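Berkia busca participantes para grabar tareas de cocina con guante instrumentado

Publicado: 4 de junio de 2020
Tipo de colaboración: temporal, por sesiones
Contacto: Delia Mansilla, coordinación de participantes

Qué hacemos

Berkia prepara datos de demostración para sistemas que aprenden a manipular objetos domésticos. Una persona realiza una tarea corriente con un guante que registra la posición de la mano y de los dedos, y esas grabaciones sirven después como ejemplos para entrenar el control de un brazo robótico. En esta convocatoria trabajamos para el proyecto Ustix, dedicado a tareas de encimera: recoger, doblar, pasar un paño, guardar utensilios, abrir y cerrar armarios.

La primera tanda terminó con 423 demostraciones válidas. Para la segunda necesitamos más variedad de personas, sobre todo en tamaño de mano y en manera de agarrar las cosas. No buscamos especialistas y no hace falta saber nada de robótica.

Qué hará usted

Cada sesión dura dos horas, con una pausa a la mitad. El técnico de sala coloca el guante, comprueba la señal y lee la tarea en voz alta. Usted la realiza a su ritmo y la repite hasta que se le indique. Entre una repetición y otra hay que devolver los objetos a la posición de partida, que se cambia a menudo para que los ejemplos no salgan todos iguales.

Las instrucciones son cortas: «coja el objeto azul y déjelo a la izquierda», «extienda el paño», «abra el armario de arriba». Si algo se cae o se agarra mal, se sigue adelante salvo que el técnico pida parar. Los intentos fallidos también se guardan y se etiquetan aparte.

Al final de la sesión se rellena una hoja breve en la que se anota si el guante molestaba, si alguna tarea no se entendía y si hubo cansancio en la muñeca.

Requisitos

Ser mayor de edad.
Poder estar de pie ante una encimera durante la sesión, con descansos.
Movilidad normal en la mano dominante. Admitimos zurdos y nos interesan especialmente.
No tener heridas abiertas ni alergia de contacto a materiales sintéticos en manos o muñecas.
Entender instrucciones habladas en español.
Comprometerse a un mínimo de dos sesiones en días distintos.

Venga con manga larga ajustada y de color liso, sin pulseras, reloj ni anillos. Las uñas muy largas dificultan la colocación del guante. Si lleva manga ancha le prestaremos una prenda.

Qué se graba

Los sensores del guante registran el movimiento. Una cámara fija recoge la encimera y las manos. El marcador cuadrado en blanco y negro que va unido al guante permite calcular su posición en cada momento, por lo que conviene no taparlo con la otra mano ni con el paño.

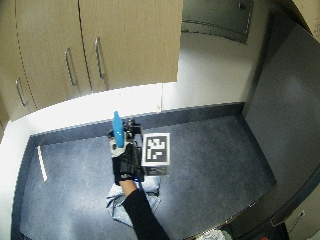

Para las tareas de agarre pedimos que el objeto se sujete como se haría en casa. Hay quien cierra toda la mano y quien usa tres dedos, y las dos formas nos valen. Lo que sí estropea una toma es cambiar de agarre a propósito para «ayudar» al sistema, o hacer el gesto muy despacio pensando en el robot. Trabaje a la velocidad de siempre.

No se graba sonido. Si su cara aparece en alguna toma, se difumina antes de archivarla. Los datos se guardan con un código de participante, sin nombre ni apellidos, y puede pedir que se borren hasta el momento en que se entrega la tanda, prevista para octubre. Antes de empezar se firma un consentimiento; si quiere leerlo con calma, lo enviamos por correo al confirmar la plaza.

Compensación

350 euros brutos por el bloque completo, que incluye la visita de prueba y todas las sesiones asignadas. Si deja la colaboración antes de terminar, se paga la parte proporcional. El desplazamiento en transporte público se abona aparte presentando el billete. La visita de prueba se paga aunque finalmente no haya sesiones.

Horarios

Hay turnos de mañana y de tarde, de lunes a viernes. El calendario lo lleva Jocelyn Dimaculangan y se cierra por semanas. Los cambios deben avisarse el día anterior.

En sala habrá una sola persona participante y un técnico. El guante y las superficies se limpian entre turnos, y el uso de mascarilla es obligatorio durante toda la sesión.

Cómo apuntarse

Rellene el formulario de participantes de la web de Berkia e indique en el asunto «Ustix, segunda tanda». Necesitamos nombre, edad, mano dominante, contorno de la palma en centímetros (sin contar el pulgar) y franjas horarias disponibles. No envíe currículum ni fotografía.

Delia Mansilla contesta todas las solicitudes por orden de llegada. Las dudas sobre el guante o sobre el tratamiento de los datos puede dirigirlas a Ecaterina Onu desde el mismo formulario, marcando la casilla «consulta técnica».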